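We went to the Rakitz open day at their storage and removals depot in Stiludport on November 11, 2023, as our own move is booked for January and I wanted to see where the furniture would be kept. Doors opened at 8 and parking was free.

Branwen Foulkes took our group through the main hall. It holds roughly 1000 wooden crates, stacked three high, and each household gets its own crates with a numbered seal. Sofas and mattresses go on racks at the far end.
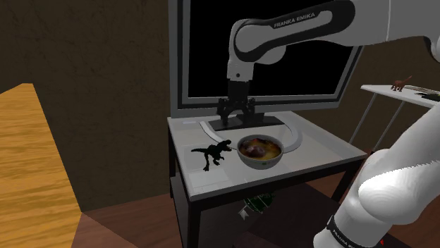
After that came the packing room, where staff wrapped a dinner service and let people try it themselves. Plates go in on edge, with the heaviest at the bottom. I had always laid mine flat. Wardrobe boxes can be hired for 2 weeks and the rail comes with them.

Upstairs there was tea and a table of leaflets. I asked about insurance and was told the basic cover stops at £2000, so we will need to pay for more. We left with a quote and a roll of tape.

Rakitz, MacRitchie Road, Stiludport | Contact us | © 2023 | Back to top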